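Polta Community Help > Home & Laundry > Storage and Baskets

Gray plastic laundry basket keeps leaving marks on my wooden table - and what do I do about the slots?

Posted by Cecilia Laryea
February 15, 2020

Hi all, first time posting in this section, I'm usually over in the garden one. We moved in October and the new place has no laundry room, just a machine in the hall closet, so all my folding happens on the big wooden table in the back room. I love that table. It has a wavy brown grain running the long way and I oiled it myself when we got it (two coats, took me forever).

My basket is a big gray plastic one with a thick rounded rim. Rows of longish holes up near the top, thin slots down the side, and a solid smooth bottom. I bought it because the bottom is solid and I was tired of baby socks falling out of the old one. Well, now I've got two problems and I figure somebody on this site has had at least one of them.

First thing is marks. When I pull the basket toward me across the table it leaves these dull gray streaks. Some of them rub off with my thumb and some don't. I can't tell if that's plastic coming off on the wood or if I'm scratching the oil finish. I've had a dish towel under it for the last week but the towel bunches up and then the whole basket tips when I lean on the rim.

Second thing is the slots. There's a row of them low down where the wall meets the floor of the basket, and lint packs in there like felt. I've tried the vacuum hose. I've tried a toothpick, which broke, so now there's a piece of toothpick in there too. Drawstrings get caught in the side slots as well, and my daughter's leggings have a pull in them from it.

I don't really want to buy another basket. This one holds two full loads and it's the only one I've had where the rim doesn't dig into my arm. But if the answer is "get a different basket" then go ahead and say so, I can take it.

Oh, and before anyone suggests folding on the bed, the bed is where the cat is.

Drita Živković
Helpful to 24 people

I had the same streaks on my mother's old table and I panicked for nothing, so let me save you some panic! Get a plain white pencil eraser, the soft kind, and rub one streak gently in the direction of the grain. If it comes up, it's plastic sitting on top of the oil and you can do the rest the same way. Takes a while but it's sort of satisfying. Wipe the crumbs off with a barely damp cloth and let it dry before you put anything back.

If the eraser doesn't touch it, then you've probably got a scuff in the finish. Still not the end of the world on an oiled table, that's the nice part about oil. Rub a tiny bit of the same oil you used the first time into that spot with a rag, leave it 9 minutes or whatever your can tells you, and wipe off everything that hasn't soaked in. I'd try it on one streak near the edge first and see how it looks the next morning. And please spread the oily rag out flat outside to dry, don't ball it up and toss it in the trash. They can heat up on their own and start a fire. My brother-in-law had one smoking in a bucket.

Now the basket. Flip it over and run your hand across the bottom. Mine had a little ridge of rough plastic at one corner, left over from the mold I guess, and that was doing nearly all of it. I took it down with a nail file in front of the TV. Then I put stick-on felt pads at the corners, the ones for chair legs. They do pick up grit, so look at them every so often, and if one gets gray and crusty just peel it and put on a new one. A gritty pad is worse than no pad.

Mostly though, lift it, don't pull it. I know. I pull mine too when it's full.

For the lint, see what somebody else says, I just live with mine.

Salamatu Ackah
Helpful to 9 people

Slots I can help with, the table part I'll leave to Drita.

Vacuuming dry lint out of narrow slots never worked for me either. What did work was getting it wet. Put the basket in the tub or shower, squirt a bit of dish soap in the bottom, and run warm water until it covers the low slots as best you can - it'll leak out of course, so I put a wet towel around the outside to slow it down. Give it ten minutes. The lint swells up and goes soft and you can push it through from the inside with an old toothbrush. Push outward! If you work from the outside in, you end up with gray mush all over the floor of the basket and have to rinse it again (ask me how many times I did that).

Put something over the drain first. A scrap of old pantyhose is perfect. That lint will clog a drain like you wouldn't believe.

For your toothpick, try a bamboo skewer from the outside, blunt end. Or wait until after the soak, it may just wash out.

About the drawstrings, I gave up on keeping them out of the slots and started tying them in a loose bow before anything goes in. Leggings and tights and anything knit go in a mesh bag, and the bag goes in the basket. I have a Flukell one with a zipper that's been through everything. Or you can line the basket with an old pillowcase, slit down one side and tucked over the rim. It looks a bit homemade but it stops the lint too, and you just wash the pillowcase with the towels.

I wouldn't get a new basket. A solid bottom and a rim that doesn't hurt is hard to find, I went through a whole row of them at the store and put my arm on every one.

Funmilayo Bassey

Get a different basket lol. Fabric one. I have a Brurkus and it folds flat and no marks on anything

Cecilia Laryea

Thank you, all of you! Eraser worked on all but two streaks, I'm so relieved. And Drita, there WAS a rough bit under one corner, I never would have turned it over to look. Felt pads are on. Haven't done the soak yet because somebody is always in the bathroom in this house, but the pillowcase is cut and ready.

Funmilayo, I did have a fabric one before the baby sock one and it slumped over every time I put jeans in it. Does yours stay up with wet stuff in it? I might get one just for towels.

I folded everything on the table this afternoon with no towel underneath and the basket stayed put at the left end where I like it.
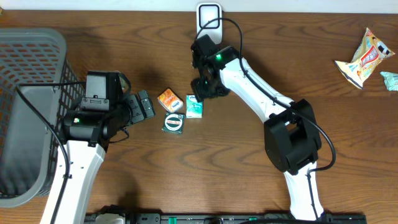
I still have to oil those last two spots, and I can't find the can. It's either under the sink or in one of the boxes we haven't opened, so if I end up buying a new one, does it matter if it's a different brand from what's already on there? The old one was Agyeman, and the hardware store near us doesn't seem to carry it.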